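Two-arm cell drifting at the wrist, cable or gripper?
Forum: Cells, Fixtures and Upkeep

shiyu_tian
Posted 09/02/2022
Hi all, long time reader, first real post. I look after a two-arm tabletop cell (white arms, two-finger grippers, brown covered top on an aluminum frame). The task we run is about as simple as it gets: toy car goes in the tray, toy car comes out of the tray, over and over. For months it was fine and I got lazy.

Now the right arm closes a hair off from where it's told to. It's not every cycle. I pulled the log and got 37 bad closes out of 857, nearly all of them with the arm reaching down low at the tray. The left arm runs the same program mirrored and it's clean.

What I've done so far: re-zeroed both arms, swapped the finger pads, tightened the base plate bolts. The bolts were fine, by the way. I also slowed the approach down and that made zero difference, so I put it back.

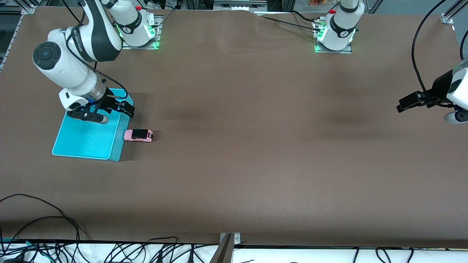
glenys_tm
Check the cable before you touch the gripper again! Any arm that's fine up high and cranky down low gets the same first question from me, how much slack is there between the elbow and the wrist? If the cable is strapped too tight it tugs right when the arm stretches out. I chased that for two weeks in May and it was one zip tie. One!

stavros_v
Don't agree, sorry Glenys. A tugging cable would give you the error the same way every time at the same pose, and Shiyu says it comes and goes. I'd look at the table covering. If it isn't lying flat, your tray sits a little different each time it gets bumped, and then the arm is right and the tray is wrong. Have you got the tray pinned down or is it just sitting there?

shiyu_tian
Just sitting there. The covering does ripple some, mostly up along the back edge, and I never thought it mattered where we work. But the log is gripper position, not whether it caught the car, so how would the tray get into it?

stavros_v
If the fingers touch the rim on the way down, it gets into it.

shiyu_tian
Ohhh. OK. Yeah, that could do it.

ladi.adebisi
You can test both in one lunch break. Take the tray away completely and run the low pose 496 times or whatever you have patience for. Still drifting, it's the arm or the cable. Stops drifting, go buy Stavros a coffee. And please tidy the front edge while you're in there, Shiyu, a loop of cable up on the work surface is going to get snagged sooner or later.

glenys_tm
Seconding the no-tray run. I'm still betting on the cable though. Loosen the straps on that one arm and give it a couple of fingers of slack at the elbow, then redo it. Only change one thing at a time or you'll never know which it was (ask me how I know).

zhenhua_shen
We use the Flosteo clips on ours, the kind that let the cable slide, and I check them every 6 weeks along with the mounting plates. Pricey for what they are but I haven't cut a zip tie since.

stavros_v
Those clips crack. We went back to hook and loop.

zhenhua_shen
Mine haven't. Are you overfilling them?

shiyu_tian
OK, plan is no-tray run first with the straps left alone, then straps, then I tape the tray outline on the table and see if it walks. I'll post the numbers when I have them. Does anybody have a favorite tape that comes off without leaving gunk?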